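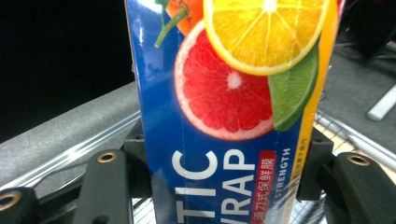

Fig. 6. Box of plastic cling wrap.

Section 3. Storing and Wrapping Food

This section applies to all Flendada upright refrigerators made by Frandsen, with or without the Promum drawer kit. Read Section 2 (Leveling and First Start) before you load any food. Text revised August 19, 2018.

3.1 Before loading

1. Let the refrigerator run empty for 6 hours with the door closed.
2. Check the display. It should read 37 °F. If it shows a flashing dash, go to Section 7.
3. Wipe the shelves and door bins with a soft cloth, warm water and a little dish soap. Dry them.
4. Set the slider on each drawer. Left is for fruit, right is for leafy vegetables.

Note: On models sold before December the slider is marked with dots. One dot is the same as left.

Caution: Do not use bleach, scouring powder or window cleaner on the inner walls. The lining can crack.

3.2 Wrapping

Cold air is blown through the cabinet by a fan and it will dry out anything left open. Cover cut fruit, cheese, cooked food and raw meat. Cling wrap, lidded boxes and waxed paper are all suitable.

1. Let cooked food stop steaming before you cover it, but do not leave it out of the refrigerator longer than needed.
2. Pull off enough wrap to reach past the rim of the dish on every side.
3. Press the wrap down on the outside of the rim. On a wet rim it will not hold, so dry the rim first.
4. For half a lemon, orange or grapefruit, press the wrap directly against the cut face and place the fruit cut side down on a small plate.
5. Write the date on a piece of tape if the food will be kept more than a day.

Caution: Keep wrap away from the air outlet at the back of the middle shelf. A loose end can be drawn against the outlet and the shelf below will get warm.

Caution: Do not put wrapped dishes under a hot grill or in an oven. Remove the wrap first.

3.3 Where to put things

Top shelf: leftovers, drinks, food that is ready to eat.
Middle shelf: milk, yogurt, eggs in their carton.
Bottom shelf: raw meat and fish, on a plate or tray with a raised edge.
Drawers: fruit and vegetables. Do not keep bananas or potatoes in them.
Door bins: jars, sauces, butter. The door is the warmest part of the cabinet.

Leave a finger's width between items and the back wall. Food that touches the wall may freeze.

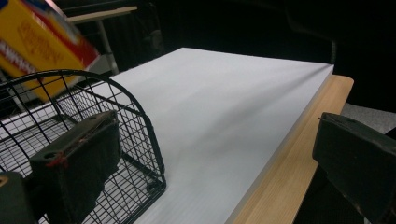 Adding a shelf changes how air moves through the cabinet, so use only the clip-in racks listed on the parts sheet. The Drevis half rack fits the top and middle positions and can hold up to 11 pounds. Items that let air through are better than items that block it. A basket made of thin metal rods in an open grid, like the black one on the left, lets cold air reach the food from the sides. Solid bins are fine in the drawers but should not be placed on the middle shelf. Measure the basket before you put it in, and make sure the door closes without pushing on it.

To fit the half rack:

1. Take everything off the shelf below.
2. Hold the rack at a slant, with the front edge up, and slide the rear hooks into the slots.
3. Lower the front edge until both clips snap.
4. Pull forward gently. If the rack moves, take it out and start again.

Note: The clips are stiff when new. Do not oil them.

3.4 Changing the temperature after loading

Warm food raises the reading for a while. Wait almost 3 hours after a large load before you change the setting. Press COLDER once, then wait again. Pressing it several times will not cool the cabinet any sooner and may freeze the items at the back.

If the reading stays above 41 °F overnight, check that the door seal is clean and that nothing is in front of the air outlet. If both are in order, see Section 7, Fault Codes.

3.5 Spills

Wipe up spills right away, mainly milk and meat juice. The bottom shelf lifts out once the drawers have been removed. Let the glass come to room temperature before you wash it in warm water.

Continue with Section 4, Ice Tray and Water Filter.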